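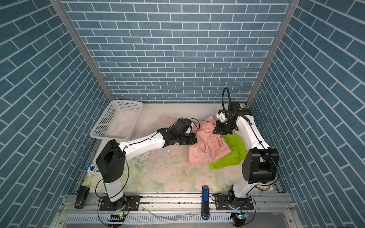
Blue brick-pattern walls and two white robot arms.

How to move your Wonow save to a new console without losing it

Wonow is a game about running a ferry company across a haunted lake, and it treats your save file much as it treats your passengers. Updated October 24, 2019, after the Lunde patch moved the menus again.

Before you start

Finish whatever crossing you're on and dock at Pimitberg. The game only writes a full save in port. Quit from the middle of the lake and you'll carry over your debts and leave the boat behind.

You need 420 MB free on the new console and a Clerov account, which is the publisher's login. Yes, another one. The password must contain a symbol, but the box rejects most symbols. Try a full stop.

On the old console

1. From the title screen, open Harbour Office, then Records, then Ledger. Your save is called a ledger. It was called a save until June.
2. Choose Send Ashore and sign in.
3. Wait for the bell. The progress bar sits at 30 per cent for a good while, then leaps to the end. Leave it alone.
4. Write down the transfer code.

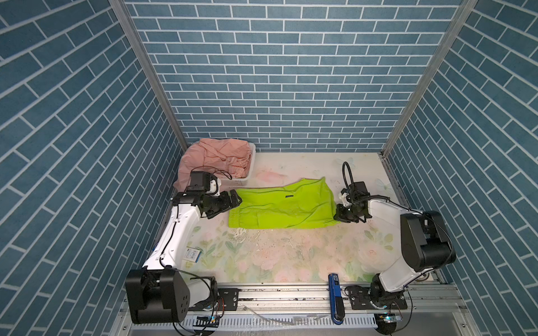 A lime-green garment held in a black gripper.

On the new console

5. Install the game and start it once, sitting through the opening fog. It can't be skipped the first time.
6. Go back to Ledger, choose Bring Aboard and type in the code. Capitals matter.
7. Check your coin total before you press Accept. Mine read 2,734, as it should have. If yours shows 500, that's the new-game purse and you've opened the wrong slot. Press Back, try slot two, and breathe.

What doesn't come across

Photo mode pictures, button settings and the ship's cat's name. The cat itself arrives safely and will answer to Cat until you rename it in the galley.

Keep the old save until you've made one full crossing on the new machine.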